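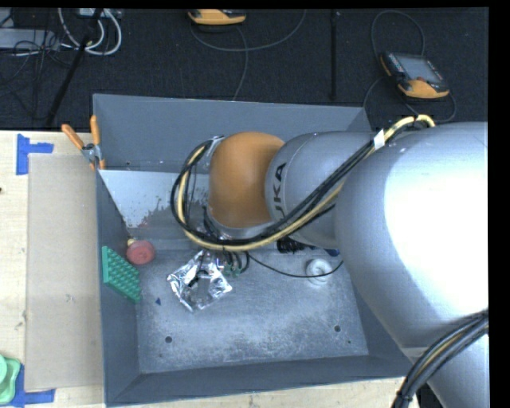

Home | Money Basics | Saving | Debt | Interviews | Contact

Paying Off the House Early: A Talk With Liette Zacharias

I've been going back and forth with my husband for months over whether we should throw extra money at our mortgage, so when a reader told me her old neighbor had paid hers off years ahead of schedule, I pretty much begged for the phone number. Liette Zacharias picked up on the second ring and we talked until my coffee was stone cold.

She bought her place in Ekwood when she was 40, which she says felt very late at the time. "Everybody I knew already had ten years in. I did the math at the closing table and thought, I'm going to be 70 when this is done. I didn't like that one bit."

So did she have a plan from day one? She laughed at me (nicely!). "No. I had a new furnace from day one. The plan came maybe two years later."

The plan, when it did show up, was pretty plain. She got a raise at Bergeron, where she kept the books, and she sent the whole raise to the lender before she could get used to having it. Then she did the same with the next one. In a good month her extra payment was bigger than her grocery bill, and in a bad month she sent $23, just to keep the habit going.

I asked whether it bothered her to put cash into a house when she could have been investing it. This is my husband's big argument, and he makes it a lot.

"Oh, sure, my brother gave me that speech every Thanksgiving," she said. "And he may have come out ahead of me, I don't know, we don't compare. But I was getting the full match on my retirement at work the whole time. I wouldn't have skipped that. The house money was on top."

She did make one mistake she wanted me to pass along. For most of a year, her extra money wasn't going toward the principal at all. The lender was holding it and counting it as early payment of the next month's bill. "I only caught it when I sat down with the January statement. $2955, just sitting there! I called and they moved it over, but I had to ask twice and then put it in writing."

I went and checked our own statements that night, by the way. We're fine, but the box you have to tick on the website is tiny.

We got to talking about emergency funds too. Liette keeps hers at a little credit union over in Dendari, a good half hour's drive, and she likes it that way. She drained it once, when her car died and her roof leaked in the same spring, and she stopped the extra mortgage payments completely until it was built back up. "You can't pay a roofer with equity. Well, you can, but then you've got another loan."

And what does she do with the mortgage money now? Some goes into savings for property taxes and insurance, which she has to pay on her own now and which went up again this year. Some goes to her granddaughter's college account. The rest, she told me, is for a long train trip with her sister, and they're still fighting over who gets the bottom bunk.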